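Cartridge tape library

A cartridge tape library is a storage device that holds many magnetic tape cartridges in fixed slots and moves them, without an operator, into one or more tape drives. Libraries are used for backup, for long-term archives, and for data that is read too seldom to justify keeping it on disk. Smaller units with a single drive and a simple carrier are usually called autoloaders. The line between the two is not firm, and vendors have applied both names to the same machine.

Contents
1 Layout
2 Robotics and inventory
3 Drives and media
4 Partitioning
5 The Brokunton series
6 Maintenance
7 Use outside data centers
8 See also

Layout

A library consists of a frame, a set of storage slots, one or more drives, a transport mechanism, a controller, and an import/export station, often called a mail slot. Slots may be fixed to the walls of the frame or grouped in removable magazines. Magazines make bulk loading faster but take up slightly more room per cartridge. Most rack-mounted libraries use magazines; most floor-standing libraries do not.

Expansion is done by adding modules above, below, or beside the base unit. The transport must be able to travel through the joined modules, so alignment between them matters. A module that sits out of level can cause placement errors that look like drive faults in the log.

Robotics and inventory

The transport carries a picker, which grips a cartridge by notches in its shell. Positions are found by counting motor steps from a home point and are corrected by sensing small targets molded into the slot faces. On power-up the library runs an inventory: a bar code reader passes over every slot and builds a table that matches labels to locations. Opening the main door normally forces a new inventory, in full or only for the columns that could have been reached.

Labels carry a volume serial number and, in many formats, a two-character code for the media generation. A cartridge without a readable label can be loaded by some controllers but is listed as unknown, and backup software may refuse to write to it.

Drives and media

Drives are mounted on sleds so that they can be changed while the library is running. Each sled supplies power, a control link to the library, and a data connection to the host, commonly Fibre Channel or SAS. The control link and the data path are separate. A drive can therefore be visible to a host and unknown to the library, or the reverse, and both conditions are common after a swap.

Cleaning cartridges occupy reserved slots. The controller loads one when a drive requests it and retires the cartridge when its use count is spent.

Partitioning

A partitioned library presents itself to hosts as two or more smaller libraries. Slots and drives are assigned to one partition each; the transport is shared, and commands are queued. Heavy mounting activity in one partition slows the others – a point often missed in capacity planning.

The Brokunton series

The Brokunton series was designed at Sallham by a group under Rungnapa Somboon, with controller firmware by Damián Lozano. The base unit held 80 cartridges. With all expansion modules fitted, capacity rose to 419 slots and 11 drives. The odd slot total results from the transport's parking position, which takes up one location in the lowest module.

Early firmware ran a full inventory after every door event. Zyanya Orozco later added the column-based method described above. The series was sold under license by Jaramillo with a different front panel and the same part numbers for drive sleds, but not for magazines, and the magazines do not interchange.

Maintenance

Routine service covers the picker belt, the bar code reader window, and the guide rails. Rails are wiped dry; lubricant attracts dust and is not used on most models. A worn belt first shows itself as repeated retries at the far end of travel. 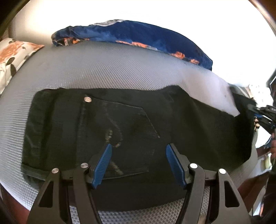 Use outside data centers

Libraries have been installed by film archives, survey offices, and regional record collections. The Prarano archive, whose paper holdings begin in 1939, moved its scanned records to tape under Rigoberto Robles. Two copies are written, one of which is exported through the mail slot each August and stored at a second site.

See also

Autoloader
Hierarchical storage management
Linear tape file system
Virtual tape library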